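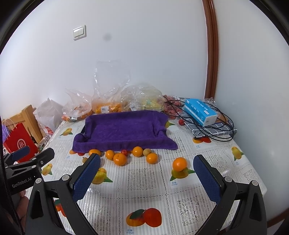

Oranges out of their bags and waiting on the table, with the towel tray behind them.

The towel trick, two months on

Back in August we ran a reader's tip about storing fruit on a towel-lined tray instead of in a bowl, and it brought in more post than anything since the business with the limescale. Most of you were in favour. I was not, and said I'd try it properly before I believed a word of it.

The claim, for anyone who missed it, goes like this. You take a shallow tray, lay a thick bath towel over it so the middle sinks and the edges stand up, and put your fruit in the dip. The towel is supposed to stop bruising, soak up any damp and make everything last "twice as long". Twice as long as what was never explained. A reader in Kernthorpe said her oranges kept for a month. Another, also in Kernthorpe, said hers went green in a week, and I noticed that her letter was a good deal shorter.

So I have been at it, on and off, since then. I used an old purple towel, as I wasn't giving up a good one, and I bought the sort of fruit we get through anyway: oranges mostly, in bags from the Holska market, plus whatever small stuff was cheap that week. Some went on the towel, some stayed in the bags they came in, and some went in the bowl where fruit has always gone in this house.

First, what I'll grant. Taking fruit out of the bag is worth doing. Each time I left oranges sealed up in plastic on the table, there was one at the bottom that had gone soft, and it had usually started on the one beside it. Out on the towel, I could see the bad one and get rid of it. But the same was true of the bowl. I'd say most of the benefit people are writing in about comes from having tipped the bag out and looked at what they bought, and the towel is getting the credit.

Bruising, then. A towel is certainly softer than china. For plums and ripe pears I can see the point, and I did lose fewer pears. For oranges I think it's daft. An orange has been picked, tipped into a crate, driven a very long way and tipped out again before it gets anywhere near my table, and I don't believe the last few days on terry cloth make any difference to it.

As for damp, a towel does soak it up, and then it is a damp towel. One spoiled pear and the whole thing had to go in the wash, tray and all had to be wiped, and the fruit ended up sitting on the tablecloth while I did it. A bowl takes ten seconds under the tap. None of the letters in favour mentioned laundry.

There's also the matter of room. A towel laid over a tray takes up a good deal more table than you'd think, as the ends have to go somewhere. Ours is a corner table and the fruit had the best part of it. If you tuck the ends under, the tray rocks. If you don't, somebody puts a cup down on the loose corner. A smaller hand towel would help, though then you lose the raised edge, and small round fruit simply rolls off the side — I retrieved several from under the radiator.

I should mention the Brunet fruit liner, which two readers recommended and which is a fitted cloth made for this very purpose. I haven't tried it. I'm not inclined to pay for a small towel.

My conclusion, for what it's worth, is that a towel tray is fine for soft fruit you mean to eat in the next 3 days or so, if you have the space and don't mind the washing. For oranges, open the bag, throw out anything squashy, and put the rest wherever you like. Check them when you walk past. I remain unconvinced about the month.

Several of you asked whether it works for potatoes. I haven't tested that and don't intend to, as potatoes want the dark and are perfectly happy in a sack. The reader from Brernach who keeps onions in a pillowcase may carry on, and I'd like to hear how they are at Christmas.

Letters on this for the next issue, please, and do say what fruit it was and how long you kept it. "Ages" is not a length of time.

Household page, 22/10/2023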